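**The Napkin Shift**

I took the job at Kelmendi because my aunt's restaurant closed and I knew how to fold a napkin fifteen ways. That was my whole resume! Saranya Kurup read it, laughed out loud, and asked if I could start at eight.

So I spent that winter in Pruvadport teaching two arms to set a table. You hold a pair of little handles (they're the same shape as the big arms, just shrunk), and whatever you do with your hands, the arms do on the table. Sort of. There's a tiny lag, and for the first week I kept chasing it, like talking on a bad phone line. I dropped so many spoons that Rok put a towel under my chair as a joke, and I left it there because my feet were cold.

The goal was sixty good folds a day. A good fold meant no yanking, no stopping to think, and no saying "oh shoot" in the middle, although Rok swore the arms couldn't hear me. I got four the first day. Four! I went home and folded my pillowcase over and over until my sister Cadi told me to go to bed.

"You're folding like you're scared of it," Saranya said the next morning. "How did your aunt do it?"

My aunt did it while yelling at the fish guy. She never looked down once. I told Saranya that, and she pulled up a stool and said, "Okay, so yell at me."

I told her about the walk-in freezer that locked old Jacinto Beltrán inside, and the wedding where the cake went to Larnthorpe by mistake, and somewhere around the groom's mother crying in the parking lot I noticed my hands had gone quiet. One side held, the other side rolled. I kept talking.

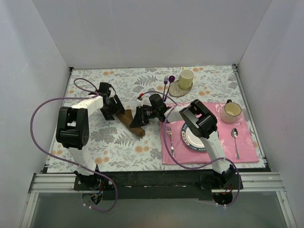
*Kelmendi Home Tasks Team, Pruvadport*

I'd picked the brown cloth that morning. My aunt had brown ones, and she said they forgave gravy.

"Don't stop," Saranya whispered, so of course I nearly stopped. But I got to the end of the roll and let go with both hands, and it stayed put, a little crooked at one end, exactly the way hers used to come out when the dining room was full.

"Is crooked okay?" I asked.

"Crooked is fine. Do it again."

I did it again. I was up to the part where the groom drives to Larnthorpe himself, still in his tux, and Rok had come over with his coffee and was pretending to check a cable so he could hear how it ended.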